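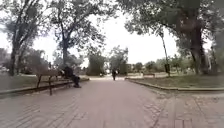 Photo: Perla Quezada / Ballo project log

September 29, 2018

Park run on the brick path again. Perla had the laptop and I walked behind with the stop button. The sky stayed white, and the shadows on the paving were soft enough that I left the exposure settings alone.

The planner still wants to treat a person on a bench as part of the bench. With someone sitting bent forward in dark clothes, the legs go out toward the path and the detector gives one box for the lot, labeled "static." The costmap then puts the normal margin around it, the one we use for trash cans and tree trunks. I want the wider one. A seated person can stand up, and the planner should leave room for that.

The walker farther down the path was fine at first. Small box, good track, ID 212. Then the track dropped for 5 frames against the bright part between the trees and came back with a new ID, so the velocity estimate started over from zero. Crescencio thinks it's the association gate being too tight. I think the detector score dips when dark clothes meet the haze and we throw the box away before association ever sees it. We replayed the log twice over lunch and did not settle it. He is going to plot scores against range tonight.

Curbs were good on both sides. The right one bends outward and the old fit used to cut across the grass there. The spline version from January follows it. Where the paving turns pale and patterned at the lower right, the surface classifier flips between "path" and "unknown" and the speed limit flips with it, so Ballo jerks. I put a hold on the label and it got better -- still not smooth. Dulce says to filter the speed limit instead and leave the classifier alone. She is probably right, but I'll try both.

Cut the particle count from 4000 to half that and localization held under the trees. CPU on the main board went down to 72 percent. I'd like to keep it there.

Volodymyr wants the log uploaded before he leaves for Cesarthorpe. I started the copy at six and it is still going.

For next time: separate class for seated people, lower the score cutoff before association, bring the other battery charger. Also ask Rhydian if the replay tool can step backward yet -- he said it would be in the next build.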